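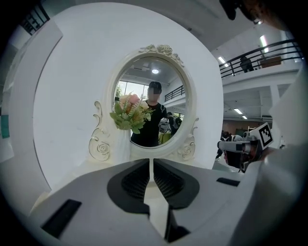 Riaan Kruger wrote:
Fine, but who teaches the thing where to put its fingers? That was my question on Thursday and I didn't get much of an answer. We dress display pieces for a living. Half of what I do is decide how to pick something up without leaving a mark on it, and I've never had to say it out loud.

grietj wrote:
Riaan, you do! That's the whole point of the hand-held grippers. You do the job with the gripper, it records how you did it, and the robot learns from a big pile of those. I've been on it for 7 weeks at the Moodley building and I still look forward to it. I used to spend whole mornings setting out mirrors and silk flowers and then setting them out again for the next store plan. Now I do the same kind of setting out, but every odd little move I make goes into something that might take the boring part off my hands.

wanby_nights wrote:
What's the boring part, though? Serious question. At Wanby they told us the robot would take the boring part and it took the part I liked (building the tables) and left me the cardboard.

grietj wrote:
Ugh, sorry, that's rotten. For us it's the repeats. One store table is fun. The tenth copy of it is not. The plan is that a person builds the first and the arm builds the rest, and we check.

Xolani Mokgethi wrote:
I'm on the same floor as Griet, upstairs mostly. I like it too but I want to add the part she skips. Your wrist gets tired. A gripper in your hand is not your hand. The first week I could do 10 good runs before I had to swap out, and my thumb was sore at night. They cut the sessions down after we complained and it got a lot better. If your place is starting this, ask about breaks before you start, and get it written into the shift plan.

Riaan Kruger wrote:
Thanks Xolani, that's useful. What counts as a good run?

Xolani Mokgethi wrote:
Smooth, no fumbling in the middle, object ends up where it's supposed to be. If you knock a flower stem you finish anyway and flag it. Carved stuff is the hardest. Anything with roses or curls sticking out, you want to grab the curl, and the curl is exactly what you shouldn't grab. Go for the base.

grietj wrote:
Or the back of it, if it's flat!! We argue about this at lunch. I go in from behind, Xolani goes low, and Cullell (that's the firm running the training) says they want both, so we're each allowed to think we're right.

Verna NT wrote:
Long-time lurker, first post in this section. I'm a shift lead at Grakavside and we went through it last year with packing, so a bit ahead of you. Two things changed that I didn't see coming.

One, the people who were quiet got loud, in a good way. When your way of folding tissue is suddenly what everyone is trying to copy, you walk in differently. We had a packer with years on the line who had never spoken in a meeting, and she ended up running the morning session at 7.

Two, the pay grades didn't keep up. Teaching a machine was filed under "other duties" for months. We got it fixed – a new grade, backdated – but only after more than 700 hours had been logged on it. Push for that early.

wanby_nights wrote:
See, that second one is what bothers me. You're all so cheerful about it. They are collecting what you know and they get to keep it after you leave. A new grade is nice but it's still a one-time thing.

Keabetswe Dlamini wrote:
I don't think cheerful and careful are opposites. I train new starters here and I've had the most interesting year of my working life. I've had to put words to things like how hard to squeeze. I use those words with the new people now and they pick the work up faster. That stays with us whatever happens to the robot.

But wanby_nights is right about who keeps it. We asked and got a one-page answer that I had to read three times. I'd want it clearer.

Verna NT wrote:
Agree with Keabetswe. Ours has 77 names on the sign-up sheet now, all by choice, and you can drop out without losing hours. I wouldn't have stayed on as lead if it had been forced.

wanby_nights wrote:
By choice would have been nice. OK, that does change my view of your place at least. Not mine.

Riaan Kruger wrote:
I'm going to put my name down for the trial. Griet, can I message you about gloves? I wear cotton ones for the white pieces and I don't know if they're allowed with the gripper.

grietj wrote:
Yes, message me! Cotton was fine for me but the trigger gets slippery, so try the ones with dots on the palm. And bring a snack, the afternoon session runs over.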